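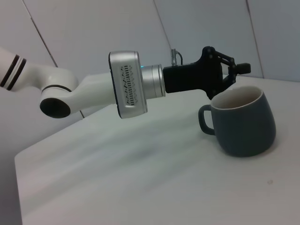
Ticket: Cell 2, gripper approach to mug stops short or trips force limit
Site: Belamville test room
Category: Good practice / cell rules
Status: Closed, with one follow-up

Reported
Arm stops on the approach to the mug with a force limit warning. Happens on some runs and not others. Operator has been clearing the warning from the pendant and restarting. Program is the Prandari pick routine, unchanged since November.

First reply
Please don't clear and restart without logging it. Site rule is one restart, then stop and raise a ticket. Send the approach speed, the force limit and the height of the waypoint above the rim.

Operator update, 09:40
Approach speed 600 mm/s all the way in. Force limit 70 N. Waypoint above the rim is 50 mm. Mug is put down by eye, handle towards the arm.

Support, 10:15
Two things here don't follow the cell rules.

The approach speed is too high. The Slaoui cell sheet allows 600 mm/s for free travel only. From the waypoint down it should be 50 mm/s. The slow section is missing from your copy of the routine.

The mug needs a fixed position. With the handle facing the arm, a small turn either way puts it under the lower linkage. Turn the handle to the far side and use the locating ring from the Fastus kit.

Leave the force limit alone. Raising it would hide the warning, and any change to it needs a new risk assessment signed before the arm runs.

Operator update, 11:30
Slow section put back in. Ring fitted, handle turned away. Also found the gripper cable pulling a bit tight at full reach, so gave it more slack and checked it through the whole move by hand.

Support, 11:45
Good. Cable check should be on the start-of-shift list anyway. Run it at reduced speed first, then as normal, and report back.

Operator update, 16:20
No warnings since the change. Force limit still 70 N.

Follow-up
Cell sheet to be reissued with the slow section shown on the first page. Cycle counter reads 2000, so the fingertip pads are due for inspection before the next shift.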